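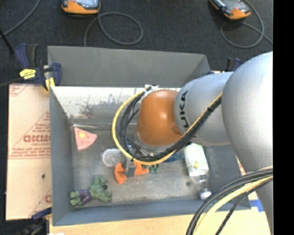

Every March somebody tells me to sort the junk. Buy dividers, label them, one box for toys, one for kitchen bits, one for whatever is left. I did that for years and I'm done. Give me one big open bin. Gray, ugly, scuffed along the back wall, toys and household stuff all in together, a pink wedge of a thing with dots on it lying off in the corner. You look in, you see it, you grab it. Finished.

My neighbor Farzad Fallahi is a divider man. He paid 87 dollars for a set from Durkance – 19 little trays, lids on every one. Lids! So now his kids open all of them to find one toy and then leave the lids on the stairs. I've stepped on two.

Sorting is a job you do twice. Once when you put it away and again when teh kids are in bed and it's all in the wrong tray. Who has the time? I have a bin and ten minutes before dinner.

Yes, small stuff sinks. So don't fill it. Mine gets to where I can't see the floor of it and something has to go, usually to the swap table in Hestbridge. That's the only rule we've got, and even my youngest keeps it. Mostly.

Keep the labels for the fuse box.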